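HOSP 2185, Food Service Basics
Unit 6: Table layout and color coding
Instructor: Raelene Lockyer

Bowls are sorted by rim color before portioning. In this course, blue is for cold items and red is for cooked items. The tray goes to the right of both bowls, with 10 cm of clear table between tray and bowl.

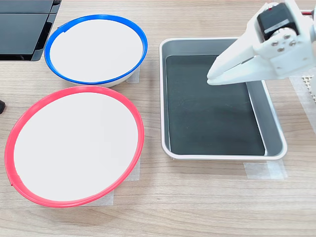
Fig. 1. Blue-rimmed bowl, red-rimmed bowl and dark-lined tray, all empty. Tape strips on the tabletop.

Positions are marked with translucent tape. Press each strip flat and replace it when an edge lifts. Handle bowls by the rim only.
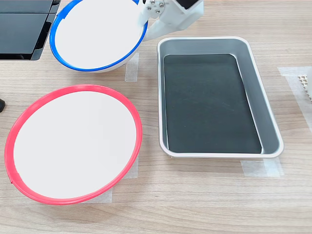
A bowl that has been moved is returned to its own strip before the next one is picked up. Repeat the layout until it can be set in 30 seconds.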